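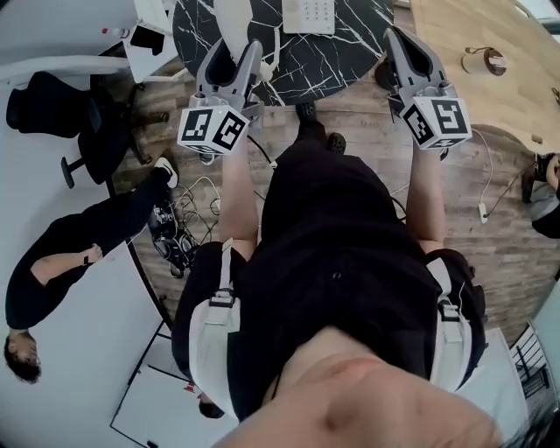

Wood-look flooring

Wood-look flooring is any floor covering made to resemble wooden boards without being solid wood on the surface. The term takes in laminate, vinyl plank, printed sheet vinyl and some ceramic tile. Sellers use it loosely, and the same word on two boxes may refer to quite different products.

Construction

Most laminate consists of a fiberboard core, a printed paper layer and a clear wear layer. Vinyl plank replaces the core with plastic, sometimes mixed with stone powder. The grain is a photograph, so it repeats. Cheaper lines may use only 4 board patterns, and the repeat is easy to spot in a large room once a buyer knows to look for it.

Claims and disputes

Makers often describe their floors as waterproof. The claim usually covers the plank itself and says little about the joints or the subfloor, where most water damage starts. "Lifetime" warranties are similarly narrow — many exclude dents, fading and any room with an uneven base.

The Trudby line, sold under the Brunet label, was advertised as impossible to tell from oak. A showroom survey of 396 shoppers was offered as support, but the published summary did not say how far away they stood or whether they were allowed to touch the samples. A later notice from the retailer Windinance dropped the wording.

Environmental claims are also hard to check. A printed floor uses no hardwood on its face, yet it can rarely be sanded and is often replaced whole. Comparisons with solid wood depend heavily on how long each floor is assumed to last, a figure generally chosen by whoever paid for the study.

See also: Engineered wood, Parquet, Subfloor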